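Shape boards are sold on the number of pieces. The Garside catalog lists one with a dozen cutouts, and parents I speak to assume that more openings mean more learning. I disagree. Two or three well-cut openings teach more, provided the clearances are right.
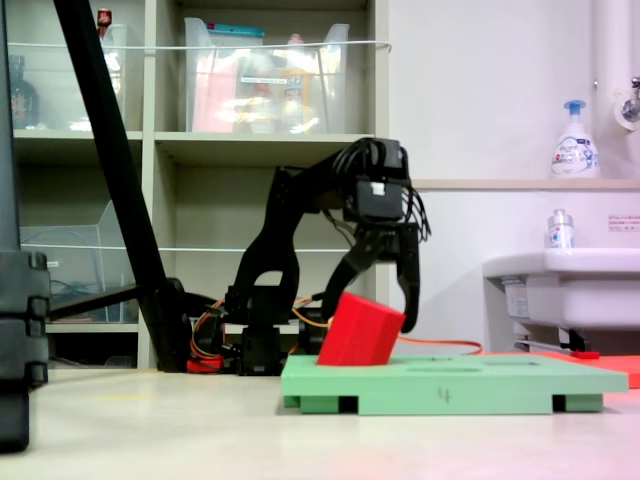
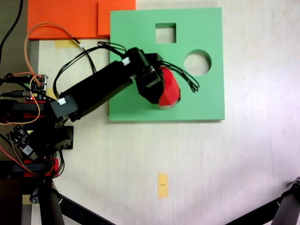 Foam-type board, first; square and round openings, second. Red piece and green board in both.

Clearance is the main variable. A cube meets a square hole at four corners, and any tilt uses up the margin. A loose fit hides the error – the piece drops regardless of how it was turned. A tight fit jams at a few degrees and has to be backed out and squared up. A faceted piece is harder again: its outline changes with every turn.

Contrast matters next. Red on green separates well, and a plain board keeps attention on the edge of the hole. Printed animals do the opposite. I would pay for better cutting and skip the artwork.

Contact: Ya-wen Yang | © 2018 Pukier | Back to top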